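The Trouble With a Hundred-Night Pillow

My town, Forkholm, has two mattress stores, and both now sell more pillows than mattresses. I know this because I asked, while standing in one of them with a Bruline pillow in my arms, being told I would need to sleep on it for 15 nights before I had the right to an opinion.

I have grown suspicious of any product that asks for that much patience. A pair of shoes that hurts in the store will hurt at home. Soup that tastes bad on the first spoonful rarely gets better by the third bowl. But a pillow, we are told, has to be learned. Your neck has bad habits, and the pillow is there to correct them. If you wake up sore in the first week, that is your body adjusting. If you wake up sore in the second week, you probably bought the wrong height, and the store has another one.

I don't think the people selling these things are crooks. The salesman I talked to seemed to believe every word, and he slept on the same model himself. My complaint is that the claims are built so they can't fail. Good sleep is credit to the pillow. Bad sleep is stress, or coffee, or the mattress – and they happen to have those too.

Take the numbers on the box. Hiltmont, whose pillows fill most of the back wall at the other store, says its new foam was tested by 3871 sleepers. Tested how? The leaflet says they "reported improved rest." Compared with what? It doesn't say. People who have just been handed a new pillow and asked if they feel better tend to say yes. I would too. I'd feel rude saying anything else.

Then there is the word "support," which has been asked to carry a lot of weight. Everything supports. A folded towel supports. My grandmother slept for decades on a feather pillow so flat you could have mailed it, and her neck was fine, which proves nothing, but it proves as much as the leaflet does.

I did take the Bruline home. I gave it 8 nights, a little over half of what was asked. It was hot, it smelled like a new car, and on the fourth morning I found it on the floor with no memory of throwing it there. On the eighth I went back to the old one, slept well, and of course I can't say whether that was the pillow or the relief of being done with homework.

What bothers me most is that the plain advice is so short. Pick one that holds your head about level with your spine. Side sleepers usually want it thicker and stomach sleepers usually want it thin. Keep a cover on it and wash the cover often. Replace the pillow when it goes lumpy or stays folded after you fold it. You could print all of that on the care tag and have space left over for the fiber content.

Nobody can charge extra for a care tag, though, so we get zones, layers and a cooling gel that was warm by midnight. We get a quiz on the store's tablet that asks if I am a "restless" or a "settled" sleeper, as if I were awake to take notes.

Maybe a few people with real neck trouble are helped by a specially shaped pillow. They should ask a doctor or a physical therapist, someone who doesn't get a cut. The rest of us could save the money and buy a spare pillowcase. Changing it is a dull chore, but a fresh one is the only bedding upgrade I have ever noticed on the first night.

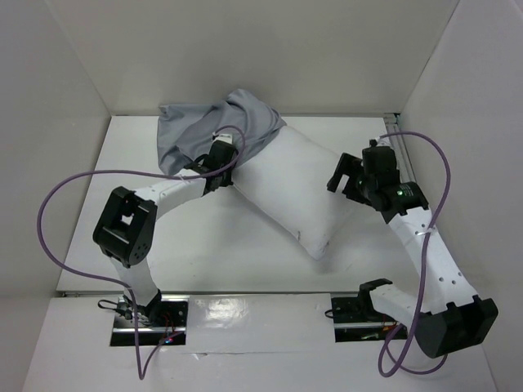

What Readers Wrote Back

My September column on bottled water brought in more mail than usual, mostly from people who own a Sandhu filter and wanted me to know it. I'm glad they like it. Several said their water tastes cleaner, and I believe that it tastes that way to them. I'd still like to see someone pour two glasses with the labels hidden. One reader offered to do it at her kitchen table, and I have accepted.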